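Regional Car Wash Operators' Group
Minutes of the summer meeting, 24 Jul 2026
Held at the Sundgate site, upstairs room
Chair and minutes: Dörte Seidel

1. Previous minutes
The minutes of the spring meeting were accepted with one correction. The water price under item four was for the Arnwood site and not for Sundgate.

2. Water recycling at Arnwood
The new tank has a capacity of 3000 litres and has been in use for 14 days. The operator reported that the filters must be cleaned more often than the supplier told us. The smell which customers mentioned in the first week has gone. Meinecke will send a technician to look at the pump, which is still loud in the morning. The neighbours have been informed by letter.

3. Monthly pass
Anance presented the draft for a shared monthly pass, valid at all member sites. The discussion was long. The smaller sites are afraid that customers will buy the pass at a small site and then wash only at the big ones. It was agreed that the money should follow the wash – each site is paid for the cars it really washes. The price remains open. Anance will bring a new calculation to the next meeting. 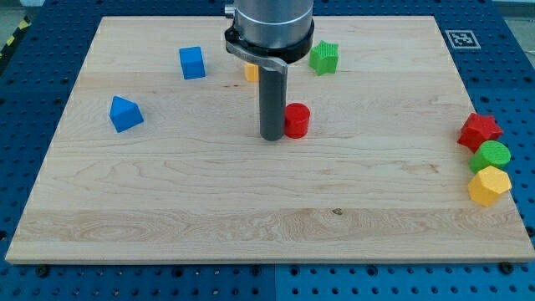

Can a customer use the monthly pass for two cars?
The pass is tied to one number plate, so a second car needs its own pass.

This point was asked by several members and shall be printed on the sign at the entrance, in large letters.

4. Vacuum places
Sundgate wishes to limit the free vacuum time on Saturdays. The present queue reaches the street and the bus driver has complained again. A trial was approved, with a vote of all present in favour. The sign must be friendly – we do not want to chase people away.

5. Staff training
The training day on chemicals and safe storage costs 80 euros per person. A maximum of 40 persons can take part. Members are asked to send the names of their staff to Dörte Seidel by e-mail. Staff who attended last year do not need to come again, but they may. Gloves and glasses are provided, boots are not.

6. Any other business
The towels from the last joint order lose a lot of fluff on dark cars. Meinecke had the same problem and washed them twice before use, which helped a little. We will ask the supplier for another sample before ordering again.

The key for the upstairs room is to be returned to the Sundgate office, not left in the door.

Next meeting: at Arnwood, date to follow by e-mail.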